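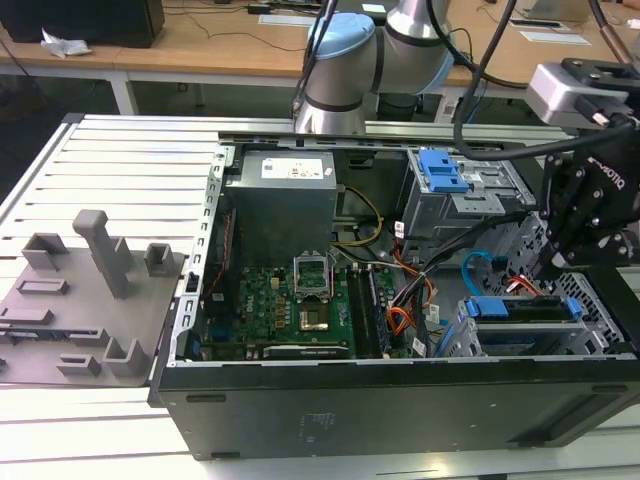 A desktop tower with its side panel off and the processor socket open at the Tarkora repair shop in Stiton.

Old office computers are getting a second chance in Stiton this August, and there are quite a lot of them! The Tarkora repair shop has taken in 200 desktop towers that were headed for the scrap pile, and the plan is to go through every last one of them, keep whatever still has some life in it, and get working machines onto desks at home before school starts again.

It's slow work, and nice work too, if you like knowing what's under the lid. The towers are laid on their sides and opened up, and then it's memory, cards, cables and drives, each one looked over before anyone decides whether the computer goes back together or gives up its parts to a neighbor. So far 51 towers have been finished and boxed, with a power cord and a one-page guide tucked in beside each.

Hard drives get the most care (people do leave their whole lives on them, tax forms and wedding pictures and all). Every drive is wiped before it goes into a finished computer, and any that won't wipe cleanly are set aside to be destroyed.
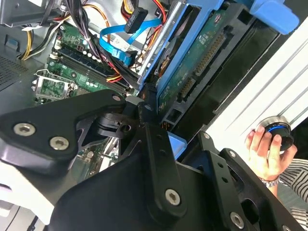 Khondokar, writing on the shop's message page, was glad to hear about the wiping, having kept two old computers in a closet for years out of plain worry over what was still on them, and asked if the shop would take those as well. It will, as long as they're desktops.

Drop-off is at the side door of the Nova building, from 9 a.m. until 4 p.m., all through the month.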